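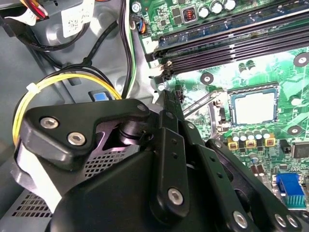
4. Setting up a bankroll limit in the Geso backgammon client

A limit only works if you set it before you play. Geso will let you change it mid-match, so treat the "protection" label with some suspicion. The figure sits in a file on your own computer, somewhere behind that green motherboard, and reinstalling the client wipes it.

1. Open Account, then Limits.
2. Enter a session stake. The default is 1000 points, far too high for a beginner.
3. Set the break timer to 30 minutes.
4. Press Save twice. The first press only checks the number.

Note: Csonka tables ignore the break timer. Wael Filali reported this in November and the release notes still claim otherwise.

Caution: "Smart doubling" is switched on by default. It is supposed to stop rash cube offers. Botond Fodor played 177 games with it and saw no benefit. Turn it off under Match Options.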